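Parish hall money tips - the bits I wish were writen down when I took over the books

Float first. Count it before the doors open, two people, both initial the slip. We keep 49 in coins and small notes, enough for coffee mornings.

Receipts - photograph same day, till paper fades. Name the file by date then shop. Not "scan 3". Paper copies go in a Kemier folder, one per month, bin the plastic sleeves.

Gift aid envelopes. Check the postcode is filled in before you bank the cash, chasing it in March is misery.

Anything over 100, two signatures. Over 3000 goes to the full church council and gets minuted, even if its the boiler again.

Restricted gifts: own column, own colour. The Stastholm roof money can't pay for hymn books, however short we are.

Heating: read the meter on the 1st, write it inside the cupboard door. Golob billed us on estimates all last winter and it took three letters to get it back.
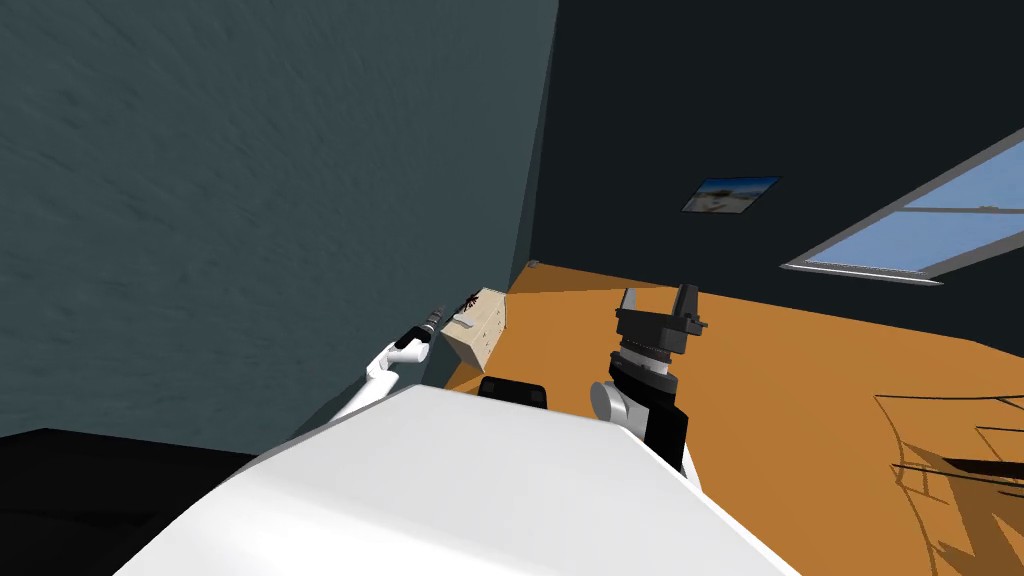 Collection cash wants counting at the hall, not at home on the kitchen table. Bag by coin, label each bag, bank it within 3 days. Loose slips go missing so give them a home - a light wooden box like the one near the wall does fine, slips in as they come, emptied at month end.

Passwords in the safe, sealed envelope. Change them when the signatories change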